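The Lumbao Sink Station is a countertop package for teams that want one or two arms working at a real kitchen sink. It covers the stand, cable routing, splash covers and marker plates. Arms are bought separately.

## What's in the base package

- Wooden arm stand with mounting plate
- Marker plates for the stand, printed and sealed
- Cable clips and sleeve for runs across the counter
- Splash cover for the wrist, two sizes
- Setup guide and a one-hour call with Maarja Mockus

Price is $2,796 per station. A second stand ordered at the same time is discounted – ask for the current rate. Spare wrist covers are $24 each, and most sites should budget for a set every few months.

## Planning the space

Measure the sink before you order. Double basins need more reach than single ones, and a tall faucet takes up room the arm would otherwise use. Our standard reach chart assumes the arm can come in over the basins from above and get to the back edge without touching the faucet. If yours has a pull-down sprayer, send us the dimensions.

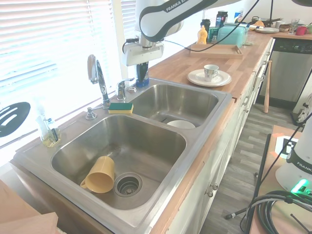
## Loads and objects

Mugs, bowls, sponges and small bottles are fine with a standard parallel gripper. Stacked plates are harder. Budget extra fingertip pads if you plan to handle wet ceramic all day, and do a week of trials with plastic first.

## Costs people leave out

1. Electrical work. Have outlets near the sink checked before delivery.
2. Floor protection under the stand.
3. Replacement dishes. Darnell Schumacher at Aditz went through over 74 cups in the first year.
4. Shipping. The crate weighs 137 pounds and needs a lift gate.

## Ordering

Quotes hold through the end of the month they're issued. Orders placed in March have shipped. For anything new, write to Manee Siriwan with your counter height, basin depth and arm model.

Prices updated May 2, 2018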